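Workshop notebook, Friday, November

Chore of the week: clearing up after a meal, step one. Put the fruit on the plate. Somkiat wants to know by the end of the month if we can tell the Wekska people anything useful about kitchens, so I write this entry a little longer than usual.

9:40. Started the controller, homed the arm, checked the fingers open and close with equal travel. The left one was slow yesterday in the first minutes. Today it was fine. I did not change the grease. If somebody changed it, please write it down here.

The task is the same as on the Trundier list: one plate, one piece of fruit, the instruction "put the orange on the plate", nothing else on the table. A child of three does it without stopping to talk. I choose it because it is easy to say if it is done or not done. The fruit is on the plate or it is not.

We score from the head view and not from the wrist. For the layouts with the fruit at the back, the planner must bring the fingers down close to the panels, and it does not like this.

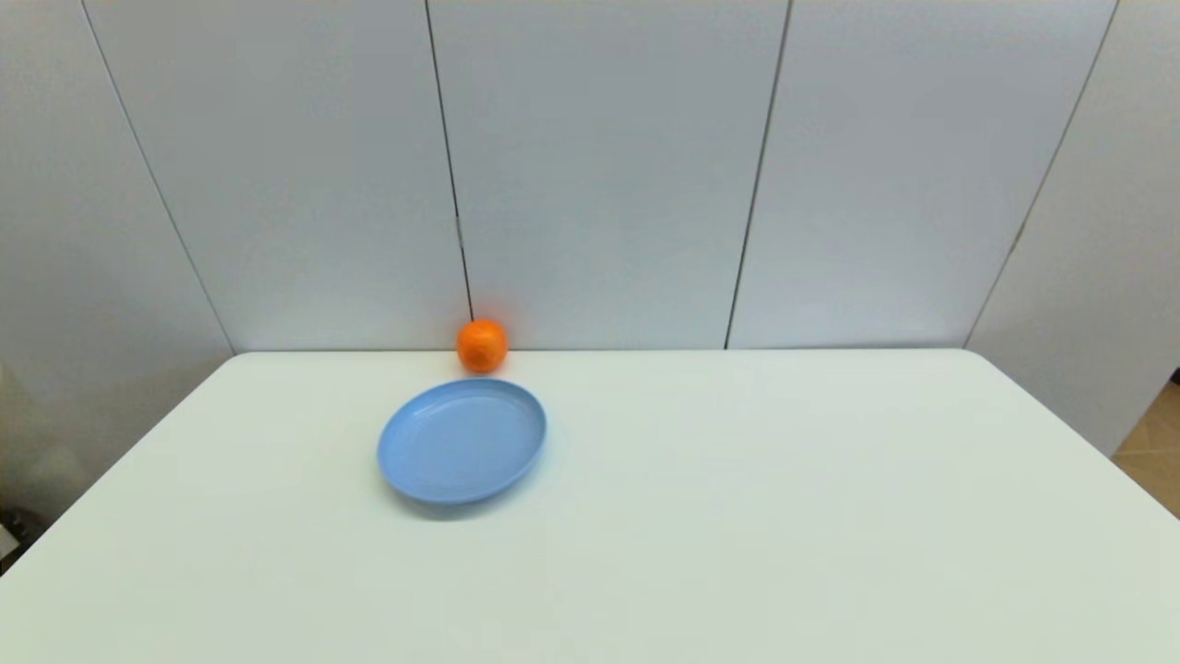 Head view, fruit at the back edge behind the plate.

This layout is the hard one on paper. A gripper that comes straight down has the wall on one side and the plate rim on the other. A person would just roll the fruit forward with one finger and then pick it. Our policy has no idea of rolling. It knows approach, close, lift, and if the approach is refused it waits. I think this is the largest difference between what we have and a household helper, larger than speed.

Counts so far, all layouts together, from the beginning of the series until last night: 259 attempts, 193 finished with the fruit on the plate, 66 failed. Of the failed ones, 9 were stopped by my hand on the button, so I can't say how they would end. I leave them in the failed group. Somkiat prefers to take them out. We did not agree, so please look at both numbers if you make a graph.

What the failures are, from my reading of the logs:
- fingers closed too high and the fruit slipped out to the side
- planner refused because of the wall distance
- fruit released over the rim and it rolled off
- timeout, no clear reason

The first kind is the most common. It is worse when the peel side with the stem is turned to one finger, but I have no proof of this, only the feeling after many hours of watching.

11:15. Moved to the wrist view to look at the approach. I wanted to know how much of the table is still visible to the policy when the fingers are fully open. 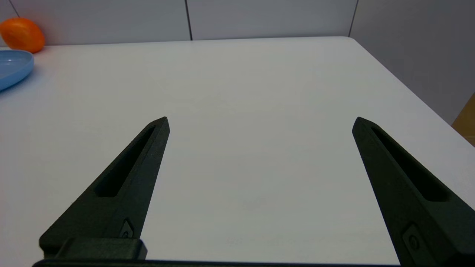
Wrist view, fingers open, plate and fruit only at the upper left.

As I was afraid. The fingers take a big part of the picture and the targets are partly outside on the left. From this pose the policy has to remember where the plate continues, or take it from the head view. The Skultus paper note on my desk (the printed one, with coffee on it) recommends to start every search by turning the wrist until the whole target is inside. It costs time, but I would like to try it. Chareonsuk in the next building offered their faster wrist joint for this test. I will ask again on the phone, they do not answer mail.

One more remark about color. The fruit under the wrist camera is so smooth and shiny that the classifier gave "mango" two times this morning, and once gave nothing. With the head camera it says mandarin. For this chore the name is not important, but for "put away the groceries" it will be important. Somebody should check the exposure settings, they are still the ones from summer.

After lunch: the near layouts. Here the wall is not a problem, and the distance to the plate is longer.

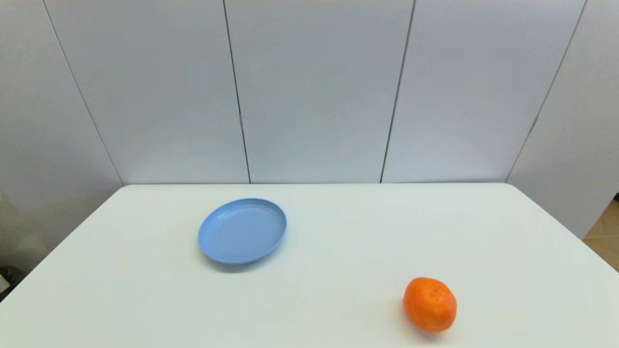 Head view, mandarin near the front on the right, plate left of center.

I expected this to be the easy group and by the numbers it is. But the long carry gives the grip more time to become loose, so I reduced the carry speed in the config (old value is commented out, do not delete it). Also the approach starts close to the lower limit of the head view, and if the fruit is moved toward the front by a bad grasp, we lose it there. Then only the wrist knows where it is.

My opinion for the report, first version, Somkiat please correct:

Can the machine do this chore? On a clear white table with one fruit and one plate, most of the time yes. In a real kitchen I would not leave it alone. There will be cups, crumbs, a cloth, a wet plate, and the person will stand in front of the camera. We tested none of it. For a shop floor with fixed positions I am more positive - sorting parts to a tray is almost the same movement, and there one can keep the parts away from walls.

To do:
- repeat the back edge layouts with the wall distance limit lower by one step
- try the wrist turn before search
- exposure, both cameras, same day
- ask Chareonsuk about the joint
- decide about the stopped attempts

Controller off 16:50. Air line closed. The spare finger screws are in the drawer under the vise now, not in the blue box.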